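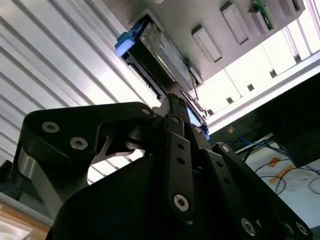

Kazue Hoshino asked whether the approach step could be shortened once a policy has been trained on the full set. It can't at present. The policy was trained with the full approach in every episode, and when it is started close to the chassis it tends to close early. Leave the approach as written in 4.3 until the short-approach data has been collected and compared.

## 4. Drive handling episodes

This section covers collection and evaluation of drive handling episodes with the wrist camera as the only visual input. It assumes the arm has been homed (Section 2) and the Zinura controller is reporting ready. For rack height and base clearance, see Section 3.

### 4.1 Before the first episode

1. Power down the chassis and disconnect its supply. The drives are handled as mechanical parts only.
2. Check the fasteners on the gripper linkages by hand. Tighten any that turn.
3. Open the Yeoh recorder and load the profile `drive_wrist`.
4. Set the episode limit to 300 steps. Longer episodes are dropped by the training loader without a message.
5. Lock the exposure. Auto exposure reacts to the windows when the wrist tilts up, and the chassis face goes dark for several steps.
6. Record one idle episode and play it back. The fingertips must stay in view through the full range of wrist tilt.

> **Note:** The profile stores exposure but not white balance. Set white balance again each time the recorder is restarted.

> **Caution:** Keep hands out of the space between the gripper and the chassis while the arm is enabled. The stop button halts the arm but does not open the fingers.

### 4.2 Gripper settings

| Setting | Value |
|---|---|
| Control mode | position, with force limit |
| Opening before contact | full |
| Retries per episode | 2 |
| Log channel | `grip_raw` |

Do not raise the force limit to cure slipping. Slip on a caddy nearly always comes from a bad approach angle, and extra force bends the release tab.

### 4.3 Running an episode

1. Move the arm to the start pose below the chassis.
2. Start recording and wait for the tone.
3. Tilt the wrist until the fingertips point up at the target bay.
4. Open the fingers fully before closing the last part of the distance.
5. Advance along the axis of the bay. Correct sideways error first, then angle.
6. Close on the caddy and hold until the `grip_raw` trace is flat.
7. Pull or push according to the episode type. Stop if the caddy binds.
8. Release, back off to the start pose, and end the recording.
9. Label the episode `complete`, `partial` or `abort`.
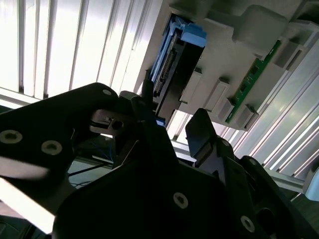 *Figure 4-1. Wrist camera view with the fingers spread below the chassis.*

If a caddy binds, back off and label the episode `partial`. Do not free it by hand and continue in the same episode. The hand enters the camera view, and the policy then learns to wait for it.

### 4.4 Evaluation

The evaluation compares two policies on the same start poses. The baseline takes the current wrist image only. The Grelletti variant also takes a short history of finger positions. Both are trained on the same 400 episodes, and neither receives a depth image.

1. Load the start pose list. Do not reshuffle it between policies.
2. Run the baseline through the full list, then the variant.
3. Reset every caddy to its listed position between trials.
4. Score each trial from the recording. Live scoring proved too generous on partial insertions.

In our runs the variant recovered more often after a poor first contact. On clean approaches the two could not be told apart. Most remaining failures in both came at step 5 of 4.3, with the fingertip touching the chassis beside the bay. Once the fingertip covers the target, the wrist image alone gives little information about distance.

> **Note:** Results from before the March recorder update are not comparable. The older profile left exposure unlocked.

### 4.5 Faults

**Fingers do not reach full opening.** Re-run the gripper zero in the Fitel utility, then repeat step 6 of 4.1.

**Recorder drops images during wrist tilt.** Check the camera cable for strain at the last joint. Reroute it with slack and test again.

**Policy stalls below the chassis.** Compare the start pose with the list. If the pose is correct, check white balance.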